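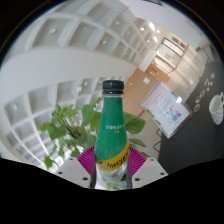 A Schweppes bottle in front of the greenery, with the white cubbies off to the left.

Drinks and bottles at the Cosonstead common room: your questions

Can I bring my own drinks?
Of course you can, and plenty of people do! Soft drink, juice, cordial, whatever you fancy, so long as it's in plastic or a can. We ask you to leave glass at home, as the floor is tiled and we have little ones crawling about on it most mornings.

Does the cap need to stay on?
Yes please, whenever you're not pouring. Fizzy drinks go flat dreadfully quickly otherwise (Britta Heitmann has tipped more flat lemonade down our sink than she cares to remember), and a capped bottle does far less harm if somebody bumps it with an elbow.

Is there a fridge?
There is, in the kitchenette, and you're welcome to any shelf but the top one. Pop your name on the bottle. Anything left for more than 3 days gets cleared out.

Can I tip leftovers into the potted plants?
We'd much rather you didn't, kind as the thought is! Plain water is lovely, but sugary drinks bring in ants, and we had a terrible time with them in March. Malte Kleinschmidt does the watering anyway.

Where do the empties go?
Into the tub beside the back door, rinsed, with the caps in the jar next to it. Please don't park them in the white cubbies, not even for a minute, as they do get forgotten there.

Can you order drinks for my party?
Happily, for groups of 8 or more. Have a word with Wiebke Lindemann at the front desk and she'll sort you out.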